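Skestero Indoor Flea Market: Seller Questions

How much does a space cost?
A single space is $23 for the day. You can book two side by side if both are open. We don't rent half spaces.

Where do I go when I arrive?
Use the Costden Road entrance. Give your name at the desk and you'll get a space number. Unloading starts at 7 a.m. and cars must be out of the loading lane by 8:30.

How do I know where my space ends?
Spaces are marked off with tape. Please keep tables, racks and boxes inside your lines — the aisles have to stay clear for strollers and wheelchairs.

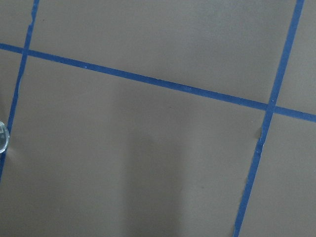

If you need more room than you booked, ask at the desk before you set up. Spaces that haven't been claimed by 9 a.m. are sold again for the day, first come, first served.

Are tables included?
No. You can rent one from us for $8, but they run out early in August.

What can't I sell?
Food, live animals, weapons, and car seats or cribs of any age. Ask first about anything with a gas engine.

Can I get a refund?
Yes, up to three days before the market. After that we can move your booking to another date once.

Do I need a tax permit?
That depends on how often you sell. Check with the state before you book.

Who do I contact?
Ingrid Mahmoud handles bookings. For lost items or billing, ask for Bohdana Kuzmenko at the front desk.

Last updated Sep 13, 2020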